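Household Notes: The Pink Bowl and the Plain Table

Posted 2023-06-18 by Zulema Domínguez

The purpose of this entry is to record the present arrangement for mixing and serving bowls in our household, following the review of the kitchen cupboards that began in March. Earlier entries addressed glassware and baking trays. Readers who have followed those entries will recall that bowls were deferred on two occasions, first on account of the shelf repair and later on account of a family visit.

At the start of the review, the lower cupboard held bowls acquired over many years from several sources. Some had been received as gifts. Others had come with the apartment. A number had no matching piece and did not stack with anything. It was determined that each bowl would be taken out, placed alone on a plain white surface, and considered on its own merits before being returned to the shelf, moved to another room, or given away.

The pink bowl was considered first. It had been purchased from Clerkusari, a housewares shop in Dodmont that has now moved to smaller premises. The original label was lost, and no statement can be made here regarding its stated capacity. In practice it has held salad for two persons, washed grapes, pancake batter, and on one occasion the contents of a sewing box.

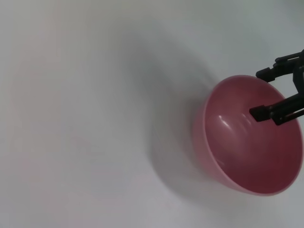

The pink bowl, tilted, with its shiny inner wall.

The following observations were entered in the household notebook. The bowl is light and can be held in one hand while the other hand stirs. It has a smooth interior and is washed without difficulty. The rim offers a secure hold when batter is being poured. Against these points, the bowl is prone to sliding on a smooth table during vigorous mixing, and a folded dish towel is required underneath. It is not used for hot liquids in this household, and it is not placed in the microwave.

My sister-in-law, Zamfira Bratu, submitted the view that a pink bowl does not belong with the gray stoneware on the open shelf. Her view was received with respect. The open shelf is visible from the front door, and guests do remark upon it. After discussion over coffee it was agreed that color would be a consideration only for the open shelf and would have no bearing on the closed cupboards.

A further matter was the table itself. For several years our work table carried a fruit stand, a pile of mail, the radio, and whatever had been set down on the way in from the car. Under the present arrangement, the fruit stand has been relocated to the sideboard and the mail is placed in a tray in the hall. The pale tabletop shows crumbs and coffee rings immediately, and it is wiped after each meal with a damp cloth and a small amount of dish soap. Scouring powder is not permitted, as a previous table was dulled by it.
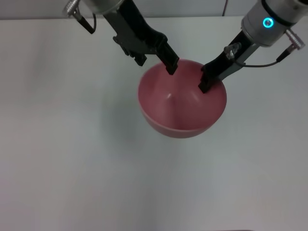 The pink bowl on the pale tabletop.

With regard to placement, three locations were tried over the course of the spring. The first was the high shelf above the refrigerator, which was abandoned after one week. A bowl in daily use should not call for a step stool. The second was the drawer beneath the oven, where the bowl fit only on its side and prevented the drawer from closing fully. The third, now adopted, is the left side of the lower cupboard, at the front, with the colander behind it. The colander is used less often and may be reached by moving one item.

Nesting was also examined. The pink bowl is deep and rounded, and it accepts the small Lornix measuring bowl inside it. It does not sit well inside the large stoneware bowl, where it rests at an angle and tends to stick. Ji-hoon Yeo, who lives across the landing and has considerable experience with small kitchens, recommended a sheet of paper towel between nested pieces. The recommendation has been adopted for the stoneware. It was not found necessary for the lighter bowls.

The total expenditure for this portion of the review was 73 dollars, the greater part of which went toward the shelf repair and a new liner for the lower cupboard. No new bowls were purchased. Two mixing bowls and a chipped serving dish left the household, the former going to my niece upon her move to her first apartment and the latter to the balcony, where it now holds clothespins.

It is acknowledged that the present arrangement depends upon all members of the household returning the bowl to its assigned place. During the first month it was found in the bathroom once and beside the television on several evenings, generally with popcorn in it. A reminder was posted inside the cupboard door and has since been taken down.

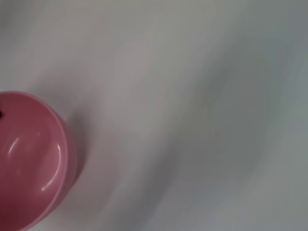
How should a plastic mixing bowl be cleaned when it has taken on the smell of onions?
Spread a paste of baking soda and water over the inside, leave it for an hour, then wash with dish soap and rinse well. If the smell remains, repeat the treatment and let the bowl air out overnight before putting it away.

The next entry will address the lids, of which there are more than there are containers. Correspondence on the subject of lids may be left in the comments.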